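# Chapter 6: The Shop Inside the Shop

I got my start in fashion retail by folding sweaters. I folded them at a department store called Dever, on the second floor, between the elevators and a wall of handbags I couldn't afford. I mention it because this chapter is about rented space, and for my first three weeks I had no idea that the handbags weren't ours. The lady who sold them wore the same badge I did, rang up sales on the same registers and ate in the same break room. But she was paid by Ukitz, the handbag company, and Ukitz was paying Dever for every square foot she stood on. I found out when I tried to borrow her stapler. It was a Ukitz stapler!

So let's start there. A big store is a lot less like one business than it looks from the sidewalk. Some of what you see was bought by the store's own buyers and belongs to the store until it sells (or gets marked down, then marked down again, see Chapter 5). Some of it sits there on loan. And some of it is being sold by somebody else entirely, under the store's roof, with the store taking a cut. By the end of this chapter you should be able to walk onto a sales floor and make a pretty good guess at which is which.

## 6.1 Three ways to get a dress onto the floor

**Wholesale** is the one you already know. The buyer places an order in, say, November for spring, the boxes arrive, the store pays the bill, and from then on any dress that doesn't sell is the store's headache. The store sets the price, within reason, and keeps the whole markup.

**Consignment** means the label still owns the dress while it hangs on the store's rack. The store pays only once a customer does. Young designers get talked into this a lot, and I have mixed feelings about it. It gets your name in the door, sure, but your money is hanging on somebody else's hanger for months.

**Concession** is the handbag lady. The label brings the stock, the staff and usually the fixtures, and the store supplies the floor, the foot traffic and the shopping bags. Payment is a share of sales, often with a minimum the label owes even in a lousy month. You'll also hear "leased department," which some people use for exactly the same thing and others keep for services like shoe repair. I'll stick with concession.

## 6.2 A worked case: Jesimum moves in

Jesimum was a small knitwear label run by Michalis Gkikas, a former pattern cutter who was very good at collars and (his words) terrible at rent. He was offered 320 square feet at Kontogiannis, a family-owned store with one location and a loyal crowd. The deal asked for a share of sales with a monthly minimum of $3,000, and he had to staff the space himself with 2 people.

His first question was whether he could sell enough sweaters. Good question, but look at what else he had to think about. Who pays if a cardigan is stolen? Who decides whether Jesimum joins the store-wide sale? If a customer brings back a sweater after the concession has moved out, whose refund is it? And who gets to keep the customer's email address? That last one caused more arguments than the money did, and we'll come back to it in 6.5.

In his first full month he sold 815 pieces, a lot of them scarves. Scarves! He had almost left them at home. They were priced low, they needed no fitting room, and people waiting for the elevator picked them up. Keep that in mind when you get to the section on adjacencies, the trade's word for what you end up standing next to.

## 6.3 What you'll need for this chapter

You'll get more out of the exercises if you have a real floor to look at. Any store with more than one label will do. Bring:

- A notebook and a pencil. Phones make floor staff nervous, and fair enough.
- The markup table from Chapter 4, since I use it without explaining it again.
- Comfortable shoes. You'll be walking the same aisle several times.
- A partner, if you can get one, so that one of you can talk to the staff while the other looks at the fixtures.
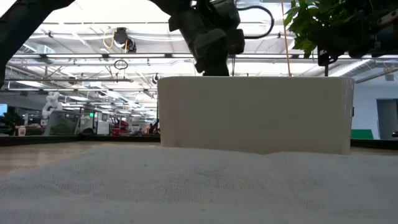 ## 6.4 Words to know before you read on

**Footprint:** the floor area a label occupies, including the bit of aisle its mannequins have crept into.

**Guaranteed minimum:** the least a concession owes the store for the period, however sales go.

**Shop fit:** the racks, lighting, signs and counters. Always ask who pays to install them, and then ask who pays to take them out.

**Sell-through:** the share of delivered stock that sold in a given period. You'll calculate this one until you're sick of it.

**Pop-up:** a concession with an end date already in the contract. We'll read one of those contracts line by line in the next section, so have your pencil handy.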